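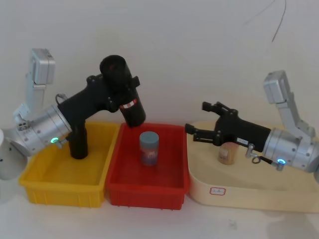 Both arms over the trays, small bottle in the red one and the beige cup in the cream one.

Vimside Bench Alignment Kit – four stars from me

I look after a two-arm sorting cell at Clultico, and for most of the past year my setup tools were a steel ruler, a marker and a lot of squinting. In August I finally bought the Vimside kit ($137 with shipping), and I've now used it for a full setup, two gripper swaps and one very annoying repair, so I figure I've earned an opinion.

What you get is a torque driver with a decent set of bits, a pointed probe that clamps in the gripper, a bag of shims and a flat target plate with a grid on it. Everything sits in a foam-lined case that's nicer than it needs to be!

The probe is the reason to buy it. You clamp it in one gripper, touch off on the plate, save the point, then do the same with the other arm and compare. My right arm was sitting low by just enough to scuff the rim of a tray if it came in at a bad angle, and I'd been blaming the trays for weeks (sorry, trays). Once I shimmed the base and ran the points again, both arms agreed. The first time through took me 84 minutes with the instructions open next to me. I'm a lot quicker now, though I still wouldn't start one right before lunch.

The torque driver is good too. It clicks clearly, it fits in my hand, and the long bit gets at the gripper screws without taking the wrist cable off first. I used to overtighten everything – our supplier, Mousavi, had a few words to say about that when I sent a cracked bracket back. I've added a screw check to my Saturday routine, along with wiping down the fingers and giving the cable loops a gentle wiggle to see if anything has worked free.

Now the gripes. The shims aren't marked with their thickness, so once you've tipped them out of the bag you're measuring each one again. I wrote on mine. The plate also slides on a smooth tabletop, and Vimside really should put rubber feet on it for this price. I use double-sided tape, which works fine until you have to peel it off.

And the instructions only cover single-arm setups! There's one paragraph about a second arm and it basically says to repeat the steps. Harriet Bellamy, who runs the cell on the late shift, worked out that you want to park the first arm well clear before you jog the second one, and she has penciled that into our copy in large letters.

I did look at the Tisoseo kit, which is cheaper at $89, but it has no torque driver and the probe is plastic. If you already own a good driver, that one might suit you better.

Would I buy the Vimside again? Yes, but I'd order a spare probe tip at the same time. I bent mine in the second week and the replacement took forever to show up.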